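做衣服的人，先要学会听布说话——访旧衣修补人蒋丽华

采访、整理：唐安琪

跟蒋丽华约的是下午两点，我一点半就到了，在楼下转了一圈又一圈，最后还是忍不住提前上去敲门。门开得很快，她手里还捏着一根穿好线的针，针尖朝里，用大拇指压着，腾出另外几根手指来跟我握手。“来得正好，水刚开，你喝茶还是喝白的？”

她的铺子叫“拂”，英文招牌上写的是Fu，常有外国客人进来问是不是一位姓傅的师傅开的。蒋丽华懒得纠正，时间长了，连楼下收快递的小伙子都喊她傅阿姨。“喊就喊呗，我答应得可顺溜了。”铺子在二楼，一室一厅打通，朝南一排窗，窗下是一张大案子，是她从一家关掉的服装厂里买回来的，搬的时候楼梯拐不过弯，只好把四条腿锯下来，上了楼再接回去。她掀开桌布给我看接口，接得真好，不用手去摸是看不出来的。

她十七岁进厂，先在裁剪车间打下手，后来上流水线，专门上袖子。我问她上袖子难不难，她把茶杯放下，很认真地想了一会儿。

“难在袖山。袖山比袖窿要长一点，多出来的那一点叫吃势，你得把它匀匀地吃进去，又不能起褶子。师傅讲不清楚的，她就说，你听布说话。我那时候小，心想布怎么会说话呢？后来上了几个月的袖子，有一天手底下忽然就顺了，该送的时候送，该带的时候带，我才晓得她说的是这个意思。”

那时候厂里给一个叫Cirik的牌子做女式外套，一个款式最多的时候下过1304件的单子。这个数她记得特别牢，因为最后那4件是尾数，别的都装箱了，就那4件的里布不够，组长让她拿库房里的零头拼。她拼得很仔细，花对花，格对格，拼完自己舍不得交出去，在灯底下看了好半天。

“我后来老跟人讲，我就是从那4件衣服开始喜欢补东西的。一千多件都一模一样，就它们几个肚子里头有点不一样，外面还看不出来。穿的人大概一辈子也不知道。”

说到这里她自己先笑了，起身去给我添水，又顺手把案子上的线头拢到一只铁皮饼干盒里。线头她是不扔的，深色归深色，浅色归浅色，攒多了拿来塞针插。她自己用的那只针插圆滚滚的，已经用了许多年，她说里面什么颜色都有，剖开来大概很好看，但是谁舍得剖呢。

厂子关门以后她做过几年窗帘，又在商场里替人改裤脚。改裤脚收入倒是稳定，周末一天下来腰都直不起来。真正让她下决心自己开铺子的，是一位叫魏翠萍的老太太。老太太拿来一件丝绵袄，是她母亲的陪嫁，领口磨穿了，跑了好几家，都劝她换一个新领子。

“换领子当然快，半天就好了。可是她不要换，她说她小时候趴在妈妈背上，脸就贴在那个领子上。你听了这个话，你还怎么换？”

那个领子她补了两个多星期，商场里的活计照做，晚上回家再补。先在背面衬一层极薄的绢，再用从衣服内侧缝份里抽出来的原线，一针一针地把纬线织回去。抽线的时候不能急，老丝脆，稍微带一点劲就断。补完了，老太太坐在她家的小板凳上，把领子贴在脸上，坐了很久，什么也没说。临走的时候要给她200块钱，她只肯收一半，两个人在门口推来推去，把隔壁的狗都推出来了。

第二年她就租下了现在这个地方。头三个月没什么生意，她把自己家里所有的旧衣服都补了一遍，连丈夫的工作服都没放过，挂在窗边当样品。丈夫嘴上说丢人，每天下班绕过来接她，倒是一天也没落下。

我问她，现在衣服这么便宜，为什么还有人愿意花钱来补。这个问题大概有很多人问过她了，她没有马上回答，先把手头的一只袜子补完，咬断线，举起来对着光看了看。

“便宜归便宜，你穿久了它就是你的了呀。前阵子有个姑娘，一件毛衣，网上买的，也就几十块钱，我补一补收的钱比它还贵。我跟她说清楚了的，我说你再买一件好不好？她说再买一件就不是这一件了。年轻人现在想得蛮明白的，比我们那时候明白。”

铺子里的生意，毛衣和牛仔裤最多，其次是大衣的里子，口袋底磨破的尤其多。她说一个人的习惯全在口袋里，爱揣钥匙的破在右下角，爱揣手的破在袋口。也有不太好办的，比如涂层面料，针眼扎下去就合不拢；再比如运动服，料子有弹性，印花又多，烫都不敢直接烫，要翻过来，垫一层布，温度调到最低。

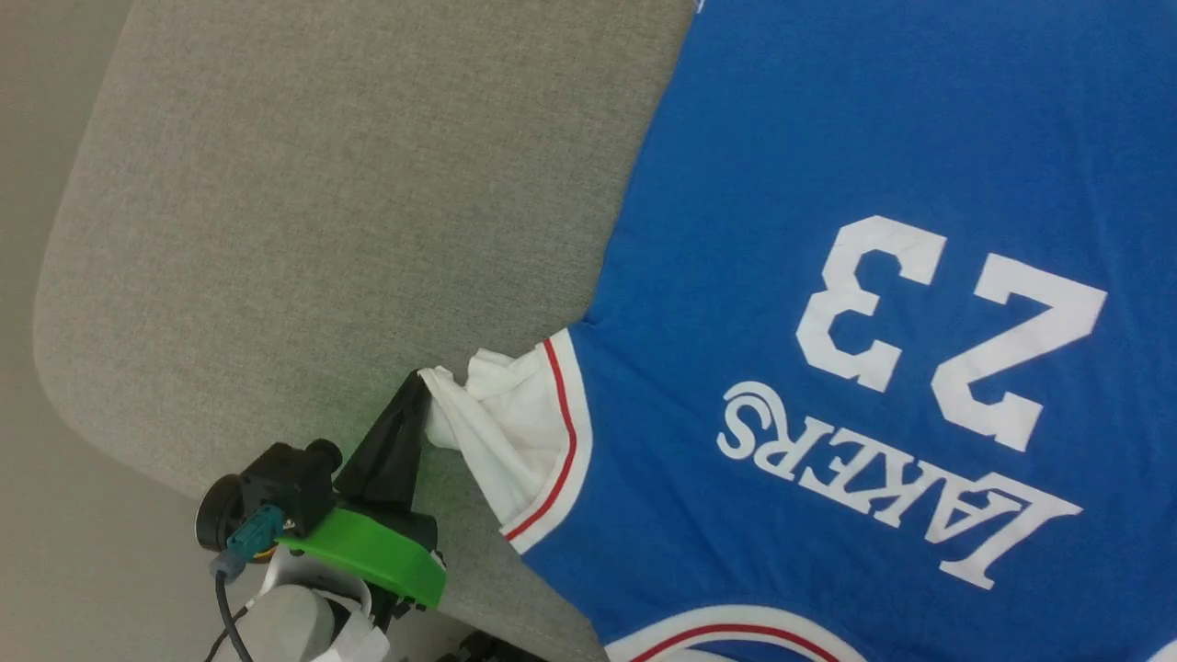 “所以我跟客人讲，能洗之前先翻个面，就这一个动作，衣服能多穿好几年。洗衣机里头打转，磨的都是外面那一层。还有晾，不要拎着肩膀夹，夹久了两个尖尖角，肩膀就坏掉了，后面再怎么整都回不去。平着晾最好，家里没地方的话，搭在椅背上也行，底下垫一条毛巾。”

她讲起这些来停不下来，从晾衣服一路讲到收衣服，讲到樟脑丸不能直接挨着料子，讲到真空袋把羽绒服压得再也蓬不起来。我的本子记了满满两页，后来干脆把笔放下，光听。窗外有人在喊卖枇杷，她探出头去问了价，嫌贵，缩回来接着讲，讲到一半又探出头去，还是买了两斤。

枇杷吃到一半，她的学生来了。学生叫卡梅拉·索托马约尔，中文说得很溜，就是偶尔把“针脚”说成“脚针”，蒋丽华也跟着她说脚针，说着说着自己都改不回来。卡梅拉在语言学校念书的时候路过楼下，看见窗边挂着的那件工作服，上来问卖不卖。

“我说不卖的，这是我先生的。她说那我可不可以学？我想这个小姑娘胆子倒大。”蒋丽华剥了一颗枇杷递过去，“她手很稳，就是太求好看。补丁有时候不用那么好看，结实在先。你把它补成一朵花，周围的布吃不住，明年花旁边又破一个洞。”

卡梅拉不太服气，当着我的面跟老师争了几句，说她外婆在家乡补床单，每一个洞都绣成叶子，也用了一辈子。蒋丽华听完，说床单是平铺的，又没有人穿着它弯腰抬胳膊，那当然可以绣叶子。两个人谁也没说服谁，倒是都低下头去看桌上那条牛仔裤的膝盖，商量了一阵子，决定里面先用斜纹布托底，外面留给卡梅拉，让她绣一片小的。

铺子九月份要开一个晚间班，教最基本的几样：钉扣子、锁边、补袜子、换拉链头。学费定的是900块，剪刀和针线都包在里面，学完可以带走。原来她想定得再低些，是卡梅拉拦住了，说好剪刀本身就不便宜，老师不能倒贴。报名的人比她预想的杂，有刚退休的会计，有带着孩子一起来的爸爸，还有一个高中男生，说是想给自己的书包换底。

“男孩子学这个好的呀。”她说，“我们厂里当年最好的裁剪师傅就是男的，一把电刀，二十几层布叠在一起，下去一刀，最上面一片和最下面一片分毫不差。我到现在都佩服他。”

我又问她有没有补不了的衣服。她说有，而且不少。整片都酥掉的真丝她不接，被虫子蛀得像筛子一样的羊绒，她会劝人家改成别的东西，改一副手套，改一个热水袋套子。去年有人抱来一条旧毯子，中间已经没有了，只剩下四边，她把四边裁下来拼成了一只靠垫，那个人每年过年都给她发消息，附一句靠垫很好。

“补不了也要跟人家好好讲。人家抱着来的，你一句‘这个不行’就打发了，多伤心。你先摸一摸，翻一翻，问问是谁的，穿了多少年。有时候讲完了，他自己就说，算了，我抱回去放着吧。那也蛮好。”

天色暗下来，她把案子上的灯拧亮，让我把外套脱下来给她看看。我这才发现左边袖口的衬里脱了线，自己穿了一个冬天都没有留意。她没问我要不要补，已经在那一大板线里挑颜色了，挑出两轴来比了比，又换了一轴，拿到窗口去看，嘴里念叨着灯底下不准，还是要自然光。

补好以后我要付钱，她摆摆手，叫我把剩下的枇杷带走。

晚间班的报名请直接到铺子里登记，星期一休息。

2019年6月30日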